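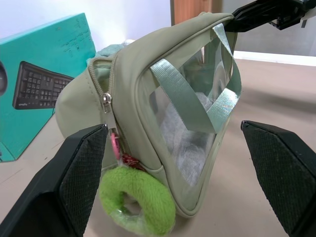 Green pouch between the fingers, mesh pads on both sides.

1/ Buying season again. In January I must give Margaux Chauvin our equipment list for the packing bench at Jandthorpe, so I write my notes here and maybe they help some other small shop.

2/ Pads first. We spent 428 dollars on finger pads last year and I had planned for zero. They are a consumable, like tape. Put them in the yearly budget, not in the purchase price.

3/ Ask the seller how wide the fingers open, then measure your fattest soft item when it is full. Clear plastic and shiny straps also go on the test list. Gramel let us send 12 of our own items before the quote. Bouvier wanted to use only their boxes, so I said no thank you.

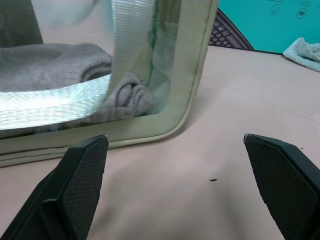 4/ Look at the tips. Small worn corners on both fingers. I now count one spare set for each arm, and Baptiste Lacroix keeps them in a drawer with a label.

5/ Delivery time: the Stulten quote says 13 weeks for the wrist camera. If you need it for spring, you order before the holidays.

6/ My plan is 3 lines: arm, gripper with camera, spares. Training hours are still missing. If somebody has a fair price per day for this, please write me, I have to fill in the colour-coded sheet by noon tomorrow.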